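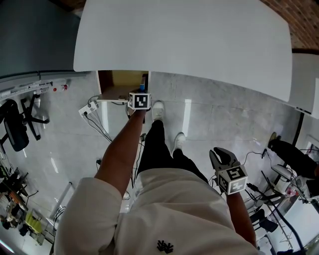 Drawer task, left gripper at the open drawer, morning session.

May. Collection log and daily diary, Zabala room, Graltley site. Entry kept by the session lead.

The morning session opened at 8:40. Elango D'Souza and I reviewed the totals from the previous day before any recording was done. The drawer set stood at 1,383 accepted examples against the target of 3,010 set out in the plan for this phase. The plan does not require an even pace, and I have not asked the operators to hurry. An example recorded in haste is usually rejected at review, and the time is then spent twice.

The task for the day was the drawer under the white table. The written instruction reads as follows: stand at the front edge, open the drawer with the left gripper, take out one item with the right gripper, set it on the tabletop, close the drawer. Operators may choose their own distance from the table and their own angle of approach. They may not switch hands within an example. Visitación Sepúlveda asked that this last point be repeated aloud at the start of the session, and it was.

Calibration was done before the first recording. Both grippers were opened and closed fully, then held still in view for the marker check. The left passed at once. The right was read correctly when level but was lost twice when the wrist was turned inward. Elango cleaned the marker faces and repeated the check, which then passed. I have noted the matter here so that the afternoon lead will look at it again. If the right marker is lost a third time, the housing is to be exchanged for the spare and the old one sent back to Ditalell with a written note.

Recording began at 9:15. The first block went well. The operator held the left hand at the corner of the drawer for a moment before letting go, which gives a clear end to the opening motion and makes the later cutting of the file much simpler. I have asked that all operators adopt this pause. It need not be long. The reviewers at Mudton have remarked more than once that they cannot tell where one part of the task ends and the next begins, and I believe this small habit would answer most of their concern.

In the second block we varied the contents of the drawer. Visitación placed the items, and the operator looked away while she did so. The purpose is to have the operator search with the eyes before reaching, as a person would at home. Examples in which the hand goes directly to a known spot teach the system very little about finding things. Long, thin items lying against a side wall proved the hardest. The jaws touch the wall before they close on the item, and the operator must tilt the wrist to reach it. Such attempts are slow, and several needed a second try. I instructed that the second tries be kept within the example and not cut out. Recovery from a poor grasp is part of what we are asked to supply, and the set from last month had too little of it.

We rejected 14 examples by midday. Most were stopped by the operator, who had begun to close the drawer before the item was released. In 2 the hand had left the view of the head camera during the placing step. These were marked with the correct code and will not be counted. I reminded the operators that the view follows the head, and that one must look at the work until it is done, even when the motion has become familiar.

There was some discussion over lunch of whether a partly opened drawer should be allowed as a starting state. Elango is in favor. His view is that people leave drawers partly open all the time, and that a system trained only on closed ones will be confused by the difference. Visitación would prefer to finish the closed set first and record the other as a separate group with its own label. I am inclined to agree with her on grounds of order, although his point is sound. The question has been sent to Mudton for a decision, and until a reply is received we will continue with the drawer fully closed at the start.

The afternoon session began at 1:30 with a change of operator. The new operator is taller, and the head view was accordingly higher over the tabletop. I checked the first recording in full before allowing the block to proceed. Both hands were in view from start to finish and the drawer front could be seen throughout, so no change was made to the camera mount. The operator's height was entered in the session sheet.

The right marker was checked again at 2:00 and at 3:00. It was read correctly on both occasions.

One practical matter. The floor beside the drawer carries the power strip and several cables, and operators step forward on that side when they reach. I have requested longer leads so that the strip may be moved back toward the wall. Until they are delivered, operators are to look at the floor before each block and keep their feet clear. This has been added to the opening checks.

Recording ended at 4:20. Files were copied to the Zabala store and the copy was verified before the local disks were cleared. The accepted count will be entered tomorrow, once review is complete. Visitación will lead the morning session, and I have left her the list of items to be used in the drawer, together with the note on the pause at the corner.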